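Unit 3: Collecting demonstrations in simulation
Course handout, Magbanua lab section

Before training anything, each group records its own set of demonstrations for the faucet task. A demonstration is one full attempt, saved from reset to stop. Each group needs 60.
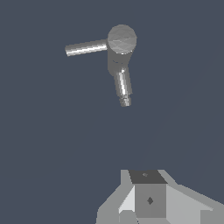
Demonstrations are recorded in Coltar from 2 camera views. Check both before you start. The close view should show the faucet and part of the gripper together, with the handle sticking out to the side of the round cap. If the gripper hides the handle for most of an attempt, discard it and record again.

Vary the starting pose between attempts. A set recorded from one pose trains a policy that works from that pose only.

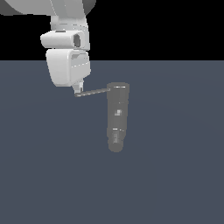
Keep failed attempts in a separate folder and label them as failed. They are used in Unit 4. Do not trim the files by hand; the Bedov script removes idle steps at both ends.

Sets are due before the July lab.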